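4.2 Gripper comparison in simulation

The two grippers were first compared in the Illier simulator, before any runs on the physical arm.
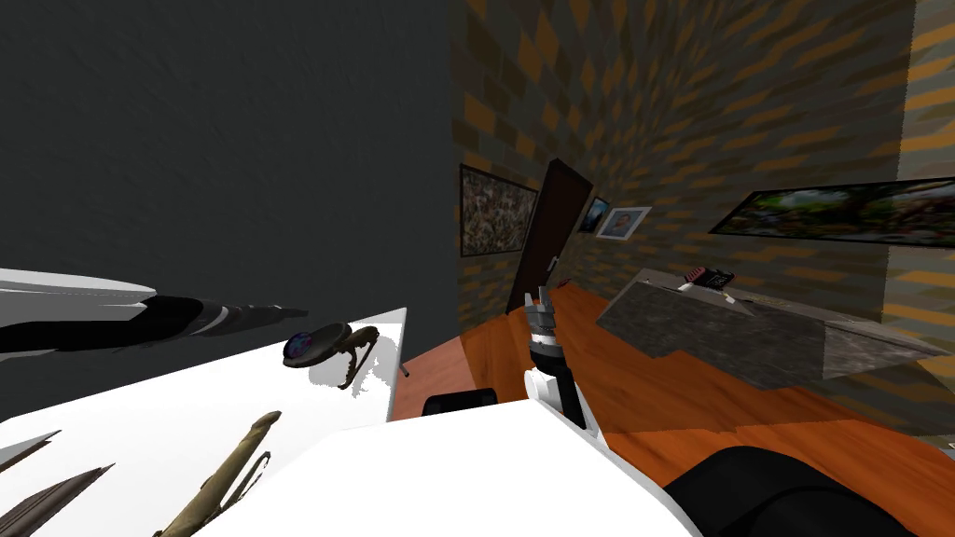
Figure 3. Simulated room used for the gripper trials, with the arm and gripper at center and test objects on the white table at left.

Each trial began with the arm over the table and one target object chosen by the controller. We tested the Garkirix gripper, which has rigid fingers, against the Sternano gripper, which has softer pads and a wider opening. The arm model, camera settings and controller gains were the same for both. The camera view was allowed to tilt, as in Figure 3, so that the controller could not rely on a level horizon. Wall and floor textures were left in place for all runs.

Each gripper was given 1,000 grasp attempts. A grasp counted as a success if the object stayed off the table for the full hold period. The Garkirix gripper succeeded in 524 attempts and the Sternano gripper in 308. Most Sternano failures came on long, narrow objects, where the pads closed on one end and the object turned out of the grip. The Garkirix gripper did worst on small pieces lying near the far side of the table.

We then repeated 80 of the failed Sternano attempts with the closing speed cut in half. Results improved for the long objects and did not change for the small ones. Socorro Cuervo checked the contact logs by hand and found that the fingertips often touched the table before the object. The Olaniyan controller treats this contact as a grasp and stops closing. We did not correct for it in the totals given above. Section 4.3 repeats the comparison with a table contact threshold added.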